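Moving our clinic letters off paper

January 12, 2019

We finished the first stage of the letters project just before the holidays and I said I would write up how it went. I work in the records office of a group of three outpatient clinics, the biggest of them in Provport. Until last year every letter to a GP was dictated, typed, printed, signed and posted. Now most of them go straight from the patient record to the practice. This is mainly for people in similar jobs at other clinics who are about to do the same thing.

The system we use for records is Kleinschmidt. We have had it for years and it is fine for appointments and results, but it was never set up to send anything out of the building. For that we bought an add-on called Wasex, which takes a finished letter, turns it into the format the practices want and delivers it. We looked at Grutier as well. Grutier had the nicer screens, but it wanted its own copy of the patient list and I did not want to keep two lists in step.

The first job was templates. We had over the years built up 500 of them. Most were the same letter with a different consultant's name at the bottom, and plenty belonged to people who had left. I printed the list and went round the departments with it. We ended up with 14, and I still think three of those could go. If you do nothing else before you start, do this. Every template you carry over has to be tested, and the testing is slow.

The second job was addresses. A practice that merged in 2015 was in our system under four names. Letters on paper had been getting there anyway, as the postman knew where to take them. An electronic letter goes to the code on the record and nowhere else, so in our first test run a good many went to a mailbox that had been closed. They came back as errors, but only to a folder that none of us had been told about. Ask your supplier where the failures go, and get somebody's name against checking it every morning. 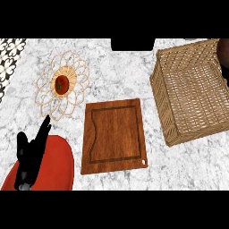
Medication changes were the part I worried about most. In the old letters they were wherever the doctor happened to mention them, often halfway down the second page. The GPs had complained about this for as long as I have worked here. We agreed that changes would sit in a box at the top of the letter, with the drug, the old dose, the new dose and the reason. My way of explaining it to the doctors was that the box should stand out like that red plate on the white marble, so that a GP with a minute to spare sees it before anything else. We tried it with a shaded background first and it vanished when the practices printed it in black and white. A thick border works better.

Getting the doctors to fill in the box took longer than building it. Some of them still dictate everything and leave the typists to pull the changes out. The typists can do it, but it adds time and they do not like guessing at a dose, and I agree with them. We have now made the box compulsory. You can tick "no changes", but you cannot leave it blank. There was some grumbling for a fortnight.

In the last full month we sent some 3000 letters, and 1004 of those still went on paper. A lot of the paper ones are copies to patients, which we have not touched yet. The rest are for private addresses, dentists, prisons and a few practices over the border whose systems will not accept ours. Before the change it took us eight or nine working days to get a letter out. It is now three if the doctor signs promptly. Signing is the slow part these days. Letters sit in the queue while people are on leave, and we have no good rule yet for who can sign in their place.

A few smaller points. Scanned attachments come through sideways if they were scanned sideways, and Wasex will not turn them. The spell checker in Kleinschmidt does not run inside templates. Long hospital names get chopped in the subject line, so put the clinic name first. Keep one printer going in each department for the first month whatever your manager says about saving toner.

Patient copies are next. We need to find out who wants them by email and who wants them by post, and at the moment there is no field on the record to say so. I have asked Kleinschmidt for one and they have given me a ticket number.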